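November 2018
Diary, the clothes week

I slept badly and I began later than I wanted. The task sheet from Flurorgate for this week is called "floor to desk": take one piece of clothing from the floor with the gripper, carry it up, let it go on the desk, then take the next one. I had done 152 of these by lunch yesterday and I was rather proud of it, and then the fault came.

I want to write it down in the right order while I still remember it, as I will be asked.

The yellow fingers closed on a piece of clothing as usual. I carried it to the desk and opened my hand, and the fingers did not open. I squeezed again and released again. The left one moved a little and the right one stayed. I thought the fabric was caught in the slot of the finger, so I put my other hand there to pull it out. This was my mistake. When the fabric came free the fingers shut quickly, with my thumb between them. It is not a strong machine and there is no blood, only a dark mark beside the nail, but it hurt enough that I said a word my mother would not like.

In the instruction there is a sentence that one must switch off before touching the fingers. I have read this sentence. I have even signed that I have read it. On the page it looked to me like a sentence for other people.

After tea I looked in the log. The first line with the error is number 354, and from there the opening width is written as the same value again and again, also when I know that my hand was open. So the tool believed that it was still holding something. In total the file has 3635 lines, so a large part of the afternoon is probably of no use. I did not delete anything. Last August I deleted a bad file by my own decision and it was explained to me very politely that the bad files are the ones they need most.

I telephoned Raffaele Ruggiero in the Ruvstead office. He was kind and asked first for the thumb and only then for the log, and I have noted this in his favour. He thinks of lint. With dark clothes it collects at the base of the fingers and the return movement becomes heavy, he says, and the Ninh version has a cover for this, but mine is the older one, the Zudlow. I am allowed to blow it out with air, and I am not allowed to open the screw. He asked also what I wear when I work. I said my home trousers, the light ones with the cord. There was a silence on the telephone and then he said that a loose cord and a gripper are not good friends. I had never thought about it. The cord hangs exactly where I bring the fingers down when I sit on the rug.

Today I cleaned it twice and tried slowly, with the power off each time before my hand went near. With a sock it was fine. With a towel it was fine. With heavier pieces I am still not sure, I believe there is a small delay in the opening, but perhaps I am now listening for it too much. The long black one is the worst of the whole pile. It twists itself when I lift, and the more it twists, the more it pulls the fingers to one side, and at the desk I never know whether it will let go.

My thumb is thick when I type. I put frozen peas on it and then we ate the peas.

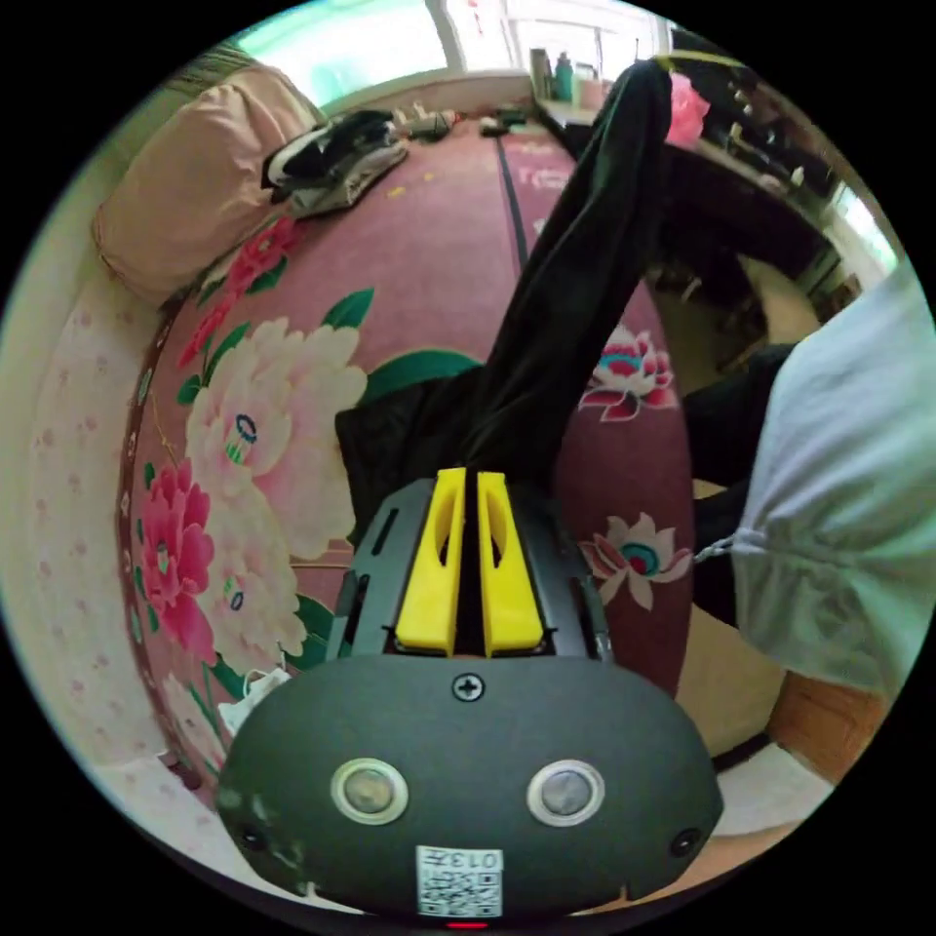
For tomorrow

Send the whole log to Raffaele, also the ugly part.
Tie the cord or wear other trousers.
Switch off before the hand goes near, every time.
Buy a can of air at the hardware store, and more peas.
Ask whether the 2 days without good files are paid.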